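波特蒙开放日:机器人慢工出细活,观众先学会了耐心

本报讯 7月的一个周日,波特蒙(Boltmont)自动化工作室一年里难得敞开大门。主办方原本准备了500份参观手册,结果开门没多久就发完了,后来的人只好凑在别人肩膀后面看。签到簿上最后留下763个名字,其中有一个写的是“路过”。

参观路线从一楼的装配间开始。负责讲解的工程师丹妮察·什佳斯特尼(Danica Šťastný)一上来就给大家降温:今天没有翻跟头,没有跳舞,也没有机器人端咖啡。前排一个小男孩当场问他爸爸能不能回家。他爸爸说停车费都交了。

留下来的人看到的,是一只手。确切说,是工作室与零件商泽雷蒂(Zeretti)合作调试的一套机械臂和手指,项目名叫“米库什”(Mikuš)。按丹妮察的说法,工厂里那种抡着焊枪的大家伙早就不稀奇了,难的是让机器在普通房间里,从地板上、托盘里拿起一件普通的东西,并且不把旁边的东西一起带走。她说这话时,身后的手臂正一寸一寸往下降,速度大致相当于周一早上的电梯。

演示场地就设在地毯上,观众围着看,个子高的占便宜,膝盖好的更占便宜。有人蹲了一会儿站起来活动腿脚,刚转过身,人群里就“哦”了一声,再回头已经什么都没看到。工作人员很体贴地表示,下一轮马上开始。所谓马上,按现场的钟是十来分钟。

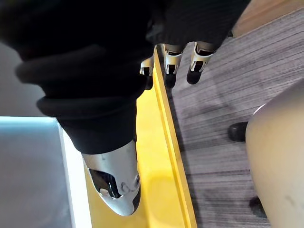
机械手在黄色托盘边缘上方,指尖朝下。开放日演示现场。

提问环节比演示热闹。有人问这手能不能洗碗,丹妮察回答说洗碗机已经发明了。有人问会不会抢走自己的工作,她反问对方做什么工作,对方说是审计,她想了想,说暂时不会,它还不认识发票。还有一位老先生关心袖子的问题:手臂外面裹的那层黑色布料,是不是怕它着凉。丹妮察说,布套主要是护住里面的线缆,也免得衣角和手指夹进关节。老先生点点头,看上去还是更喜欢自己的解释。

二楼是软件组的地盘,按理说应该最有看头,实际上是几块屏幕和一屋子不太习惯被人参观的程序员。软件负责人若菲耶·什佳斯特尼(Žofie Šťastný)与丹妮察同姓,一整天被问了无数次是不是姐妹。她起初认真解释两家没有亲戚关系,到下午改口说是,省下来的时间用来讲抓取路径。据她介绍,让手指在碰到东西之前先停一停,是小组花了两年才磨出来的本事。“人看着觉得它在犹豫,”她说,“它在算。当然有时候也确实是在犹豫。”

现场还发放了一份意见表。得票最高的建议是多摆几把椅子,其次是希望手臂动作快一点,第三是希望讲解慢一点。丹妮察表示椅子好办。

对于外界关心的产品进度,波特蒙方面口风很紧,只说“米库什”下一步会搬去拉达诺(Ladano)的试验点,先从整理仓库小件做起。至于什么时候能走进普通人家,若菲耶给出的说法是“等它学会不挑地毯”。她没有解释这是技术指标还是玩笑,旁边记笔记的同行照原样抄了下来。

活动原定下午4点结束,实际拖到了5点多,原因是最后一批观众坚持要看完一整轮,谁劝都不走。先前吵着回家的那个小男孩也在里面,蹲在最前面,两只手撑着膝盖。他爸爸站在后头看表,问了两次走不走,都没有得到答复。

工作室称,下一次开放日的时间尚未确定,报名仍在门口前台办理,手册会加印,椅子也会加。

(2022年7月24日,星期日)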